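I've been meaning to write this thread since April, so get comfortable, it's going to be a long one. It's about eating fruit when it's in season, and about how long it took me (a grown adult with a library card) to figure out that fruit even has one.

I grew up in Matville, where the grocery store had the same fruit in the same bins all year. If you'd asked me at 11 when peaches were ripe, I would have said "when Mom drives to the store." I was that kid.

Then I moved out near Raten and started going to the Chauhan farm stand on the county road. It opens at 7 in the morning and by 9 the good stuff is gone, and I am not a morning person, so you can imagine how my first summer went. I ate a lot of other people's leftover zucchini.

But oh my goodness, the first time I got there early enough for the strawberries! Small, kind of ugly, red all the way through. I ate half of them in the car and had to go back in and buy more, and the lady at the register just nodded like she'd seen it before.

So I started keeping a notebook. Every time I bought fruit I wrote down the month, what I paid and whether it was any good. I'm on my second notebook now, with 746 entries, and a fair number of them just say "mealy" with a sad face.

What I've learned about apples, for my part of the world anyway: buy the early ones in small amounts and eat them fast, they go soft on you. The late ones are the keepers. Put them somewhere cool, check them every week, and pull out any with a bruise before it spreads to its neighbors.

Oranges I had all wrong. I thought of them as a summer thing, I guess from juice commercials? They're at their best for me in the coldest months, right when everything else in the produce aisle has given up. Pick the ones that feel heavy in your hand and don't fuss over the color.
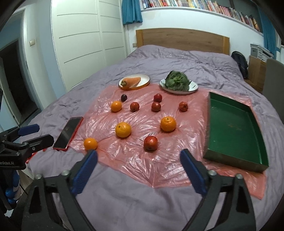

Marisol replied that storing apples and oranges together is asking for trouble, and that hers last far longer since she moved the apples to a drawer of their own. She also wants me to say something nice about pears.

Okay, she has a point, and I do keep them apart when I'm storing them for any length of time. Pears, though! I love a pear, I just can't ever catch one. Press gently up by the stem, and if it gives a little, eat it that day. Not tomorrow. I've lost so many pears to tomorrow.

Plums are my soft spot. The season is short here and I get a bit silly about it. Last year I made 17 jars of plum jam from the Pronari recipe booklet (the one with the stained cover, if your family had it too) and there's one jar left, hiding behind the oatmeal.

If you want to start your own notebook, any old one will do. Mine has a cat on it. Write down the month and one word about how it tasted, and tell me what's good where you live, I'd really love to know.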